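Ultar passes 951 recorded demonstrations at its Plemidmont site

03/05/2023

The robotics company Ultar has collected 951 demonstrations for the learning system that will later control its two-handed robot. The work began in February in a former print shop in Plemidmont, and the team hopes to reach 1,000 before the summer break.

Each demonstration is one short task, done from start to end by a person who guides the robot. Everything the robot's own camera sees is saved, together with the position of every joint. The tasks are small and come from daily office life – to reach for an object on a desk, to turn it, to put it back.

"We do not want a perfect room," says Idalina Peixoto, who leads the collection. "If the table is always the same, the system learns the table." For this reason the operators change desks and objects often, and both hands are recorded also when only one of them has something to do.
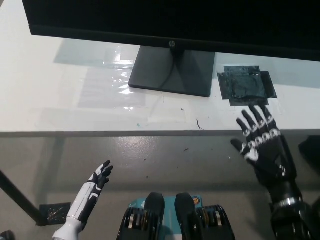
According to Thodoris Psarras, the slow part comes after the recording. He said that every demonstration must be watched again and given a written label, and that 73 were removed in the first review, mostly for the reason that the operator stopped in the middle of the task. Those are not included in the present total. He added that he would prefer a smaller collection with good labels to a large one which must be repaired later.

Labels are written in Listico, a program that Ultar developed together with the software house Ljungberg. Two people check each label – when they do not agree, the recording is put aside and discussed at the end of the shift.

The first training with the complete collection is planned after the labels are finished. Ultar has not decided yet if the recordings will be shared with other groups.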